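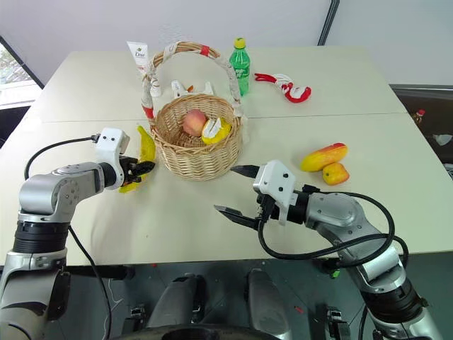 Two-armed packing station with a wicker basket, toy fruit and a Dove tube on the table. The left gripper holds a toy banana.

Basket packing automation at Vosedel

Basket packing automation is the use of robot arms to pick up loose goods and put them into gift or hamper baskets, a job that's still done by hand in most places. This article covers how it's been brought in at Vosedel, a hamper and gift basket packer, and what it has meant for the people on the packing floor. I worked there for 3 years before the arms came and 2 years after, so most of what follows is either what I saw myself or what my old workmates told me over tea (I've tried to say which is which).

Background

A hamper looks like a simple thing until you have to pack a pallet of them. Fruit bruises, bottles are heavy, tubes of hand cream fall over if you look at them sideways, and the handle is always exactly where your wrist wants to go. Packers at Vosedel used to do the whole basket themselves from start to finish: line it, fill it, arrange it so the nice stuff faced the front, then wrap it and tie the bow. You had your own bench and your own habits. I packed bottles first and fruit last. Margareta Lungu, on the next bench, did it the other way round and we argued about it for years.

The busy stretch starts in September and runs right up to the holidays. In those months the firm took on casuals, and a good chunk of a regular packer's day went into showing a new person where the tissue paper was kept.

How the station works

The arms are mounted as a pair, one to each side of the packer's old position, and they reach in over a white table. Each has a gripper with two black fingers that close on whatever's being picked. Usually one arm does the placing and the other waits its turn or holds something steady. Goods are spread out on the table around the basket with a bit of space between them, and the arms take them one at a time.

Practice runs use toy fruit. It's the same every day, it doesn't go soft, and you can drop a toy mango as many times as you like without anyone having to mop. Ordinary shop items get mixed in as well, such as toiletries and soft drink bottles, so the arms have to deal with things that stand up as well as things that roll.

The handle is the hard part. A tall arched handle splits the opening of the basket in two, and an arm coming in from the left has to lower its piece on the near side of the arch or go over the top. People do that without thinking. When I first watched an arm try it, it bumped the handle, backed off, and bumped it again in the same spot, and I felt a bit sorry for it! It got better over the season, mostly because Emanuel Matei sat there with it for hours, guiding the arms through the motion over and over.

Words used on the floor

Every workplace makes up its own language and ours did too. A "nudge" is when a gripper touches something it wasn't meant to. A "sulk" is when an arm stops halfway and waits for somebody to press the resume button. The "Mernero" is the sheet that says which goods go in which basket, named after the software it's printed from, and people will say "check the Mernero" even when they're talking about the lunch roster. The pair of arms nearest the loading door is called Skirkau, after the town the first delivery of baskets came from. I never heard a name for the other pair that stuck.

Changes to the work

The biggest change, for me, was that packing stopped being one job. The arms fill. People set out the goods, check the basket once it's full, fix whatever's crooked, and do all the wrapping and ribbon. Nothing at Vosedel has been able to tie a bow except a person, and Veronica Bogdan still ties the best ones in the building.

Sore wrists came up a lot in the old days. Reaching over and under a handle all shift is rough on the joints, and the packers I've kept in touch with say that's eased off. On the other hand, some of them have sore feet now, because setting out means walking back and forth to the shelves where bench packing meant standing still. Rubber mats were put down after the first winter. They helped a bit.

Pace was the sore point. With your own bench you could slow down after lunch and make it up later. The station wants its next lot of goods when it wants them, and a few people found that hard to live with, me included. Virgil Dinu, the shift lead, ended up changing the rule so the person setting out decides when to start the next basket. I reckon that one change did more for the mood than anything else that year.

Jobs and training

No regular packers were let go while I was there, though when people left they weren't always replaced, and fewer casuals were called in for the busy months. I think it's fair to put both of those down. For a student in town who counted on that work every spring, it was a real loss, and I don't think the firm ever talked about it much.

Training for the station took 9 shifts. You learned how to lay goods out, how to stop the arms, how to clear a dropped item, and what to write in the log. Fathima Munshi ran most of it. She'd been a packer herself and she was very patient with those of us who kept standing in the wrong place. Packers who finished got a small raise, which took a fair bit of arguing with management to get.

What's still done by hand

At the time I left, 19 basket styles were in the catalogue and only some of those went through the station. Baskets with lids, very small ones, and anything with eggs or glass ornaments stayed on the benches. So did custom orders, where a customer rings up and wants their nan's favourite biscuits tucked in the front corner with a card on top. I liked those best, and I was glad to go back to a bench for them on quiet afternoons.

See also

Hand packing; Nistor method (laying out goods in packing order); Repetitive strain in packing work; Hampers and gift baskets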